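Gelldale Community Hall - kitchen and back rooms
Walk-through checklist, June 25, 2026
Done by: Guido Greco. Seen by: Tamsin Iwasaki

1. Fire extinguishers - PASS, with doubts
Both tags are current. The one by the stove has a tag dated January and a layer of grease older than that. I would like to know if anyone took it off the wall or just signed the card.

2. Exit signs and emergency lights - FAIL
Rear sign is out. The last sheet says "bulb on order." So did the one before it. Order number, please, or I will assume there isn't one.

3. Stove hood and filters - PASS
Cleaned by Flandness. The invoice says "deep clean." I ran a paper towel along the inside lip and would call it a clean.
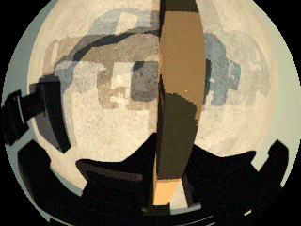
4. Water heater - FAIL
Set too high for a hand sink used by children. Jerome Marquez says the dial reads wrong and the water is fine. A dial that reads wrong is its own item, so I have written it down as one.

5. Electrical panel - PASS
Clear space in front, door closes. Labels 2 and 7 both say "kitchen." They can't both be the whole kitchen. Trace and relabel.

6. Outlets near sinks - FAIL
The left one did not trip when I pressed the test button. The right one did. Tape over the left one until an electrician has been.

7. Floor drains and mats - PASS
Mats lie flat. The Wurano mats are sold as non-slip and I have no opinion on that until I see them with soup on them.
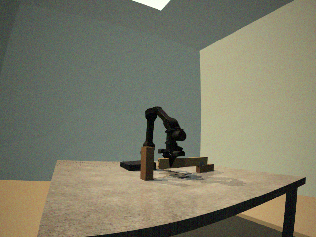

8. Storage shelving - HOLD
The sticker on the tall unit says 4000 lb. I don't believe it, and the wall anchors don't look like they believe it either. Keep the canned goods on the bottom shelf until Chiamaka Tamuno finds the paperwork.

9. First aid kit - FAIL
Box is full, mostly with expired burn gel. Replace.

10. Occupancy card - PASS
Posted at 67. Hall bookings has been quoting 100 over the phone - please stop.

Recheck of 2, 4, 6 and 9: Aivar Org. Initial each line only after looking at it.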